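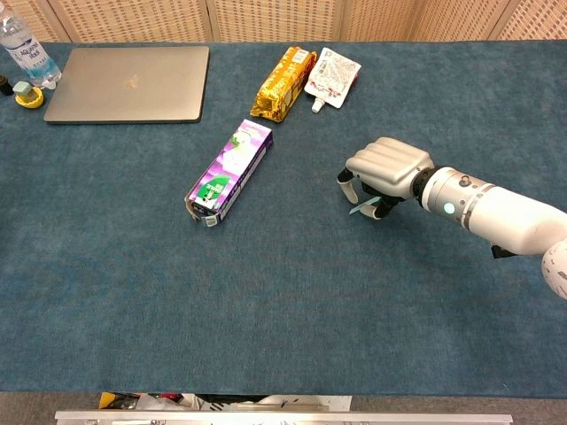 Shared Tables at Norkuvberg: Frequently Asked Questions

Reading time: 5 minutes

These are the questions we get most often about the shared tables on the second floor. If yours is not answered, write to the desk at the address at the bottom of the page.

Booking and hours

Do I need to book a table?

For half a day or more, yes. For less than two hours you can take any table that has no card on it. Booked tables have a white card with a name and a start time. If the person has not come within 30 minutes of the start time, the table is open again.

How many tables are there?

Seven on the second floor. All of them are the same size. The two nearest the stairs get more foot traffic and are usually the last to go.

Can I keep the same table all week?

You can book the same table for up to five days in a row. You still have to clear it every evening. We do not hold tables with belongings on them overnight.

What is Badineo?

Badineo is the booking page. You log in with your member number and pick a table and a time. If you forget your password, the desk can reset it.

Food and drinks

Can I eat at the table?

Snacks are fine. Wrapped bars, crackers, fruit pouches and anything else that comes in its own package can be eaten at the table. Hot meals, soup, and takeout in open containers go to the kitchen on the first floor.

What about drinks?

Anything with a cap that screws shut. This covers water bottles, sports drinks and travel mugs with a locking lid. Open cups are not allowed on the second floor, including the paper cups from the coffee machine. Please carry those back down when you have finished.

Should I stand my bottle up or lay it down?

Either, as long as the cap is tight. A full bottle standing on the cloth can be knocked over more easily than on a bare table, so many members lay theirs flat near the edge. Keep it an arm's length from your laptop if you can.

Do spouted pouches count as drinks or food?

We treat them as drinks. Put the cap back on between sips. If you have lost the cap, finish the pouch or throw it out. A squeezed pouch with no cap will leak on the cloth if anything is set down on it.

Where do I put my empty packages?

Cardboard goes in the blue bin by the stairs, flattened. Foil wrappers and pouches go in the gray bin. Bottles and their caps go in the crate next to the kitchen door. Do not leave an opened box on the table for the next person, even if there is something left in it. The desk throws out opened food at closing.

Can I leave unopened snacks to share?

Yes, on the shelf in the kitchen marked "Take one." Not on the tables.
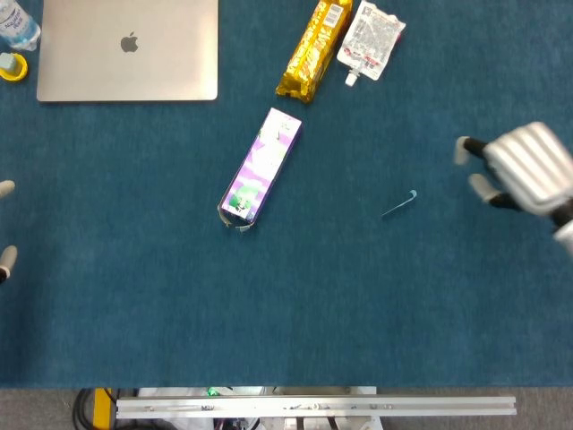 The table covers

Why are the tables covered?

The cloth cuts down on noise. Before we had it, every pen and bottle set down on a table could be heard across the floor. The covers were put on in April and complaints about noise dropped off soon after.

Will the cloth scratch or harm my laptop?

No, the cloth is soft. The problem is heat. A laptop running with the lid open needs air underneath, and fuzzy cloth can block the vents on some models. If yours has vents on the bottom, ask the desk for a Soliman stand. They are free to borrow. Close the laptop when you are not using it.

I spilled something. What do I do?

Blot it with paper towels from the dispenser by the window. Do not rub. Then tell the desk which table it was. We would much sooner hear about a small spill right away than find a sticky spot the next morning. There is no charge for an ordinary spill.

What about crumbs?

There is a hand brush on a hook at the end of each row. Brush toward the edge and catch the crumbs in the pan. The big vacuum is for staff only.

Can I take the cover off?

Please don't. They are fixed underneath and are hard to get straight again. If your work needs a hard surface (cutting, gluing, painting), use the bench in room 121.

Small items and lost property

I left something behind. Where is it?

Small things go into a labeled bag at the desk on the evening they are found. By small things we mean caps, lids, earbuds, adapters and the like. Laptops and phones are locked in the office, and you will need to show your member card to pick one up.

How long do you keep lost items?

Electronics are kept for 100 days. Everything else is kept for two weeks. Food and drink are not kept.

Can I leave my laptop on the table while I go to the kitchen?

You can, but we are not responsible for it. There are Stason lockers along the back wall, and they take a coin that you get back.

Screens

Can I put a screen around my table?

The screens stay where they are. They mark the end of the seating area and keep the walkway clear behind it. Please do not fold them, lean bags against them or hang coats on them.

Can I pin things to a screen?

No. Use the corkboard by the stairs.

Members and guests

May I bring a guest?

One guest per member, at the same table. Sign them in at the desk. Guests follow the same rules on food and drinks.

Who do I ask about the tables?

Naima Mansour looks after the second floor and is at the desk most mornings. In the afternoon, call extension 334.

Last updated: August 14, 2021

Contact the desk | © 2021 Norkuvberg | Back to top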